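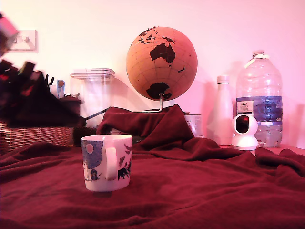
Emden, July

Family mediation at Rostero: your questions

We get a lot of phone calls from parents and grandparents who have been told to "try mediation" and have no idea what they've just been told to do. We love those calls! Keep making them. But plenty of people like to read up first, late at night when the kids are in bed, so this page covers what we're asked most often about working out parenting arrangements with us. It's general information and it isn't legal advice about your own family.

What is family mediation?

It's a structured conversation between people who need to sort something out about children, property or both, run by a mediator who doesn't take sides. The mediator keeps things moving, makes sure each person gets a proper turn, and writes up what you agree on. The decisions stay with you. We've seen people walk in barely able to say good morning to each other and leave with the whole school year mapped out, and it still gives us a thrill.

Do I have to do it?

In most parenting matters you're expected to make a genuine effort at mediation before you ask a court to make orders. There are exceptions, mainly for urgent matters and where there has been family violence or a risk of harm to a child. If you think an exception fits you, please say so on the first call and talk to a lawyer as well. You won't be pushed into a room with anyone.

How do I start?

Ring us, or drop in to the office on the ground floor at 19 Witeck Street. We'll book you an intake appointment, which is just you and one of our mediators for an hour or so. We ask about the children, how things are running at the moment, what's worrying you and whether you feel safe. Once you've had yours, we write to the other person and invite them to have their own.

The letter is short and friendly. It says who has asked for mediation and how to get in touch, and it doesn't repeat anything you told us at intake.

What if the other parent says no, or doesn't answer?

We write again and we try by phone. If there's still no reply, or the reply is a firm no, our mediator can issue a certificate saying that mediation was attempted, and you can take that to your lawyer or file it with an application. A no in the first week isn't always a no for good, by the way. A surprising number of people ring us a month later, so we're happy to leave the door open if you are.

What does it cost?

Intake is free for both people. Joint sessions are $143 each, and we have a reduced fee if you hold a concession card or you're going through a rough patch with money. Just ask. You don't need to explain your whole budget to reception, there's a one-page form and we sort it out from there.

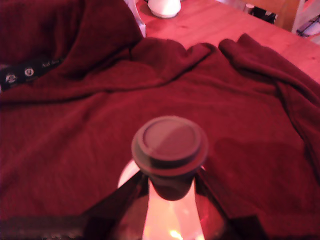
This page was last changed on Wed 10 May.

How long is a session, and how many will we need?

Allow three hours. That includes a break in the middle, and most people are glad of it. Some families finish in one session. Others do two or three, with a few weeks between so they can try out a new routine and come back with notes on how it went. We really like the trial approach where there are little ones under five, as a routine that looks perfect on paper can come unstuck at nap time.

Do we have to sit in the same room?

No. We can do what's called a shuttle session, where you each have your own room and the mediator goes back and forth. We can also stagger arrival times, so you don't meet on the stairs or in the car park. Phone and video sessions are available to everyone, and they're a great help if one of you has moved away from Emden.

Can I bring someone?

A lawyer is welcome as long as we know ahead of time, so the other person can decide whether to bring theirs. A support person can come to the building and sit with you in the breaks. They usually don't join the session itself unless both of you are comfortable with it. New partners are a touchy one – please talk to us first.

Should I bring the children?

Please don't bring them to a joint session. If you'd both like their views heard (and it can be a wonderful thing to do), ask about child-inclusive mediation. A child consultant meets with the kids on a separate day, has a chat, does some drawing with the younger ones, and then tells both parents what came up. Children are never asked to choose between their parents.

What should I prepare?

Less than you'd think. Have a look at the school term dates, your work roster, and anything already fixed such as swimming or an overseas trip. Write down what an ordinary fortnight looks like now. Then write down what you'd like it to look like, and be generous with the detail: who does the pick-up, where the school shoes live, what happens when someone's sick.

Some people send us a written background before intake. That's fine, but keep it under 2000 words. Our mediators read every page, and the long ones tend to be mostly about the past, where the session will be mostly about what comes next.

What is Parri, and do we have to use it?

Parri is the shared calendar we set up for families who want one. Both parents see the same fortnight, swap requests go in one spot, and there's a notes section for things like medicine and permission slips. We're big fans! It has taken the sting out of so many handovers. You don't have to use it, though, and a paper calendar on each fridge works beautifully for plenty of households.

Messages in Parri aren't part of the mediation, so the confidentiality rules in the next answer don't cover them. Write them as if anyone might read them one day.

Is what I say confidential?

Generally, yes. What's said in mediation stays there and can't usually be used as evidence in court later. The main exceptions are about safety. If a mediator hears that a child is being harmed or is at risk, or that someone's life or health is under serious threat, they may have to report it. We go through all of this at intake, and you'll get it in writing to take home.

Is our agreement legally binding?

On its own, usually not. What most families leave with is a parenting plan, a written agreement that both parents sign and date. It can cover where the children live, time with each parent, phone calls, holidays, religion, schooling, and how you'll handle changes. A court can't enforce it the way it enforces orders, but it can take the plan into account if you end up there later.
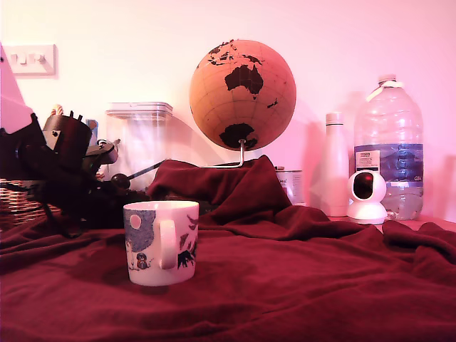 If you want something that can be enforced, you can ask the court to turn your agreement into consent orders. You don't normally have to attend a hearing for that. A lawyer can check the wording for you, and we strongly suggest you have someone do it, as phrases like "reasonable time" or "half the holidays" cause no end of trouble. Half counted from when? Does the last day of term belong to the holidays? Sort that out while you're both at the table and in a good mood.

Can we change the plan later?

Yes, and you should expect to. Kids grow, jobs move, somebody takes up rowing and suddenly every Saturday starts at dawn. If you both agree on a change, write it down, sign it, date it and keep a copy each. If you don't agree, ring us and we'll book a review session. Lots of families put a review into the plan from the beginning, often just before a child starts school or goes up to high school.

Consent orders are different. You can agree between yourselves to do things another way, but get advice before you rely on that for long.

Can grandparents use the service?

Absolutely, and we wish more of them knew it. Grandparents, aunts, uncles and anyone else who matters in a child's life can ask for mediation about spending time or keeping in touch. The steps are the same: intake first, then an invitation to the parents. Sometimes one good session is enough to get Sunday lunches going again.

What if we only agree on some things?

Then we write up those things. A partial agreement is well worth having. If you've settled the school weeks and you're stuck on Christmas, you've still settled the school weeks, and whatever you do next will be shorter and cheaper for it.

English isn't my first language. Can I still come?

Please do. We book interpreters at no charge for intake and for joint sessions, in person or by phone. Let us know the language and dialect when you ring, and tell us if you'd prefer a man or a woman. We don't let family members interpret, even very fluent ones.

Where do I park?

There's free parking behind the building, entry from the lane. The lift is just inside the back door and the accessible toilet is next to reception. If you're coming for a shuttle session, check your confirmation message first, as it will tell you which door to use.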